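Slippery soap, dusty fingers: fixing a gripper that drops the bar

I love this fault, it's so easy to cure! Our grippers kept dropping soap halfway to the dish, and Pallavi Chauhan spotted it: lint on the finger pads.
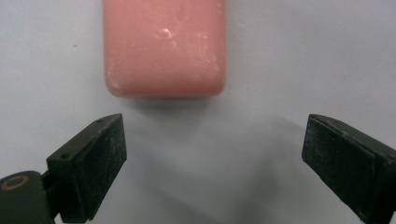 Wipe both pads with a damp cloth, let them dry, then close gently and lift 6 inches. Still slipping? Stop, and keep your own fingers out of the jaws while you check the screws. We got over 250 clean lifts after that!

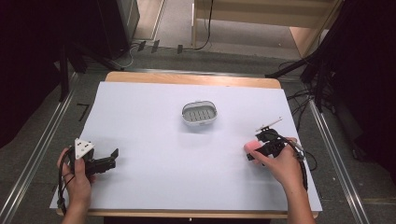 Soap dish on the paper, one gripper in each hand.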